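Chapter 4
Teaching by Doing It Yourself

Every robotics student believes, for one happy week, that a robot learns a task by being told about it. Then comes the first afternoon of remote control, when putting one small lump into one bowl takes longer than lunch. Your own hand closes and the robot's follows, a little late – like a polite guest copying your table manners.

A demonstration records everything, including your dithering. At Dustside, the first 80 runs taught the arm mainly to hesitate.

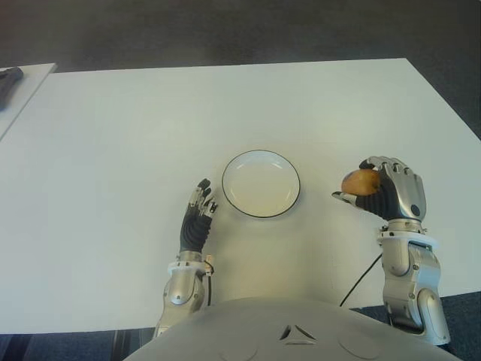 Ita Ó Riain would throw out the slow runs and keep the clumsy ones, on the grounds that a robot that has never seen a fumble has no idea how to recover from one. Section 4.1 takes up her argument.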